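Section 4: Setting up your session page and opening registration

Right, you've got your account, you've picked your event name, and your logo is finally the right way up. Now we get to the part I like best, which is building the session page that your attendees will see. I've run the Wiriya street games gathering on Trusivix for a good while now, so what follows is how I do it, with the settings I'd pick again.

Set aside an hour the first time. It gets much quicker once you have a template saved.

Before you start

Have your session list handy (a spreadsheet is fine, and so is the back of an envelope), plus the room or meeting point for each one. If you're running anything outdoors, you'll also want a wet weather spot decided. I always leave that until last and I always regret it!

4.1 Create your session types

1. From the main menu, open Program, then Session Types.
2. Click Add Type and give it a name. I use Talk, Workshop, Walk and Open Play.
3. Pick a color for each. These show up on the public schedule, so go for colors people can tell apart on a phone in bright sun.
4. Set a default length. Mine are 14 minutes for a short talk and 60 for a workshop.
5. Click Save before you move to another tab.

Note: The short talks used to be longer, and then Fongchan Somboon, who hosts our main room, asked me very politely to trim them so there was time for questions. The odd number stuck and people seem to like it.

Caution: If you change a default length after you've added sessions, Trusivix will ask if you want to update the existing ones. Say no unless you really mean it. I once said yes and spent an evening dragging walks back to where they belonged.

4.2 Add your sessions

1. Open Program, then Sessions, and click New.
2. Choose a type. The length and color fill themselves in.
3. Type a title. Keep it short, because long titles get chopped on the printed badge schedule.
4. Add the speaker or host. If they aren't in your contacts yet, click the plus sign and enter a name and email.
5. Choose a room or, for walks, a meeting point.
6. Leave the status on Draft for now.

Repeat until your list is in. You can duplicate a session from the three-dot menu, and that saves a lot of typing if you're running the same workshop morning and afternoon.

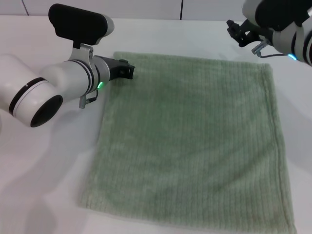

For walks, I put the meeting point in the description as well as the location box. The confirmation email pulls from the description only, and plenty of folks never open the map. Mention the pace and any steps or curbs too, so anyone with a stroller or a wheelchair can choose what suits them.

4.3 Set your capacity and waitlist

1. Open a session and scroll to Places.
2. Enter the maximum number of people. For walks I stop at 7 per host, but talks in our big room go up to 70.
3. Switch Waitlist on.
4. Choose Automatic if you want the next person moved up as soon as a place comes free, or Manual if you'd like to do it yourself.

Note: Children count as one place each, including babies in slings. If you'd like under-twos to come along without a ticket, switch on Lap Guests in the same box.

Kanyarat Kongkaew, who runs the walks at Retidetti, keeps hers on Manual so she can hold families together. I'm on Automatic and just check it after breakfast. Either is fine, so pick whichever will bug you less.

4.4 Preview and publish

1. Click Preview at the top right. Look at it on your phone as well as your computer.
2. Check that no session is missing a room. Empty ones show a gray dash.
3. Select all your sessions and change the status to Live.
4. Click Open Registration and confirm.

Caution: Opening registration emails everyone on your interest list right away, and there's no undo. Book a test ticket first with your own email address (use the Test Booking button), read the message that arrives, and fix anything odd.

If you sell tickets through Ikance, connect it before you click Open Registration. The steps are in Section 5, along with refunds and group bookings.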